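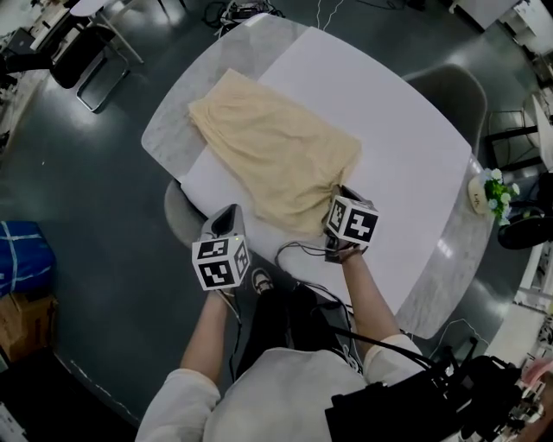 I've spent most of November with the Gremcombe kit, the handheld gripper set from Zatico, and I have opinions! If you haven't run into it, Gremcombe is two grippers you hold in your hands, a harness that carries the electronics, and the Lulleo software that turns your recordings into something a robot arm can learn from. No robot in the room while you record, which was the whole selling point for me. I picked cloth as my test because cloth is where everything I've ever trained goes to die. A crumpled beige cloth on a white sheet, right gripper pinching one edge, left gripper free to go hunting for the next spot to grab – that's what I looked at for most of the month, and I still see it when I close my eyes. The white cubes with the black square markers sit on top of each gripper, and they are the part of the kit that matters most, so I'll start there.

Tracking first, then. Lulleo reads the markers to work out where each hand is, and when it can see them it's very good. Smooth paths, hardly any jitter, and no long calibration dance in the morning. When it can't see them, it guesses, and the guesses get silly fast. Folding is hard on it, as your hands cross and tip over all the time. I learned to keep my wrists a bit flatter than feels natural. After a couple of afternoons I'd stopped noticing, though my shoulders hadn't.

Now the method itself. The Westerberg recipe (it ships with the kit as the default training setup) asks you to record short demonstrations and to start each one from a different mess. You don't lay the cloth out nicely. You drop it, you let it land half off the sheet if it wants to, and you go from there. I recorded 206 demonstrations of flattening and then folding in half. Four of those were junk because I'd let a cable drag across the fabric, and another two I threw out for bad tracking. I split what was left into two sets of 100. In the first set I always began with a corner I could see. In the second I let myself grab any edge and sort it out from there.

I honestly expected the tidy set to win. It's cleaner, the motions look alike, and a model should have an easier time copying them. Well, the tidy one did fine when a corner was showing and then just hovered like a confused seagull when it wasn't. The messy set gave me a policy that would pinch an edge, drag it a bit, look again and try something else. Over 102 test runs, split evenly between the two, the messy one finished the fold far more often. It was slower, and its folds weren't pretty (one looked like a burrito), but it got there. I only tried one cloth and one robot arm pair, so please don't quote me in your thesis.

Comfort is a mixed bag. The grippers themselves feel solid and the trigger has a nice light pull, so you can pinch thin fabric without mashing it. The jaws are dark and grippy and let go cleanly, which I can't say for the last set I used. But the cables! They run down from the gripper toward your lap, and with a task that happens flat on a table you're forever nudging them out of the way. I'd pay extra for a wireless version tomorrow. The harness is okay for half an hour. Past that I took it off and hung it up beside my chair, and the recordings came out just the same.

Software gripes, quickly. Lulleo saves everything to one giant folder with names only a computer could love. The replay viewer is great, the trimming tool is not, and twice it forgot which hand was left. Exporting takes long enough to make lunch and eat it. Support did write back the same evening both times I asked for help, and the left-hand bug has a workaround now (unplug both, plug the left one in first).

Would I buy it again? Yes, for tabletop work, and mostly for how quickly you can go from an idea to a pile of usable data. If your tasks involve walking around or reaching into cupboards, I'd wait for the next version and see what they do about the wires. Next on my list is a towel, which is thicker and hides its corners less, and then a T-shirt if my patience holds out. I'll add the towel numbers to this review when I have them.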